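Notes on the Task Layer of the Sorting Planner
Posted Tue 22 February by Cyprian Mazurek
Filed under: planning, perception, tooling

The previous entry in this series dealt with the calibration routine. The present entry concerns the layer above it, which decides what the arm should do next and what it should do when a step cannot be carried out. We call this layer Grultlow. It was first written in July as a single state machine, and it has since been divided into a planner, a monitor and a small recorder that writes every decision to disk.

The principal change in this release is the way containers are represented. In the earlier version a basket was a box with four walls and a floor, and the planner treated the rim as having no thickness. Approach paths computed on that basis came too close to the edge. 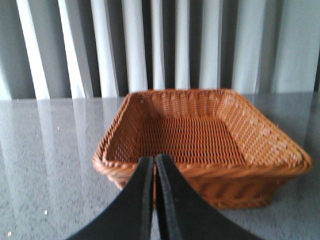 The new model, contributed by Siamak Rostami, stores the rim as a separate solid with its own clearance value. The default clearance is 12 millimeters, and it may be set for each container in the configuration file. A path that enters the clearance zone is not rejected outright. It is given a higher cost, and the planner is free to accept it when no cheaper path exists.

The second change concerns object records. Each record now holds the container in which the object was last seen, the time of that observation and a confidence score. The monitor compares these records with the output of the fixed camera before each motion begins. Should the two disagree, the motion is held and the plan is computed again from the newer observation.

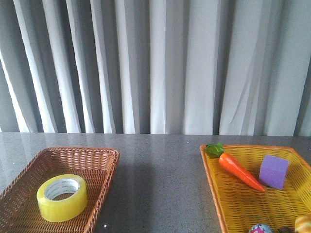
Tape roll in the brown basket; toy carrot and purple cube among the items in the yellow one.

The task used throughout this entry is the transfer of a roll of packing tape between a basket and the open surface. It was selected for its effect on the software. A ring can be grasped across its outside or by its wall, with one finger in the opening, and the grasp generator must rank both kinds on the same scale. The earlier ranking preferred the outside grasp in nearly every case, even where a basket wall left no room for the second finger.

Clear tape also presents a difficulty for perception. The depth estimate over the wound layers is unreliable, while the white core gives a steadier result. Grultlow therefore fits a circle to the core first and extends it outward by the stored width of the tape.
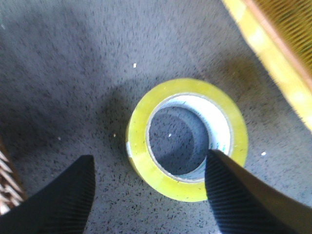 Reading time: 6 minutes

Wall grasps are now scored by the free space on both sides of the wall, as measured in the wrist view. The score is updated during the approach and fixed once the fingers begin to close. We considered continuing the updates through the closing motion, but the fingers hide too much of the object at that stage, and the estimate tends to drift.

The regression suite, which we maintain under the name Wesitz, contains 694 recorded episodes. The new planner produces a valid plan for 94 percent of them. Most of the remaining episodes involve objects lying against a basket corner, and these will be addressed separately. The figure refers to planning alone and should not be read as a rate of success on the arm.

One matter remains unsettled. When the monitor holds a motion, the arm stays at its last waypoint, which may be directly above the object. It would be possible to withdraw to a safe height first, at the cost of additional time and a less useful view from the wrist.

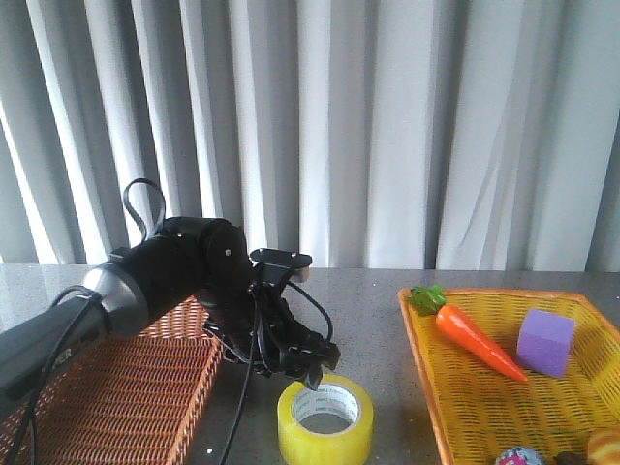
Głowacki writes that withdrawal should be the default, and that the hold position should be available only by an explicit setting. A new user will expect a paused arm to be clear of the work, and a few seconds per hold is an acceptable price. The recorder should also note which of the two behaviors was active, as the present log does not allow them to be told apart.

The second request has been accepted and the additional log field will appear in the next release. The first is open for discussion, and both behaviors can be tested in the current build by editing the hold section of the Risar configuration file. Existing configuration files will load without changes. Container entries that have no rim value will receive the default, and a warning will be written to the log.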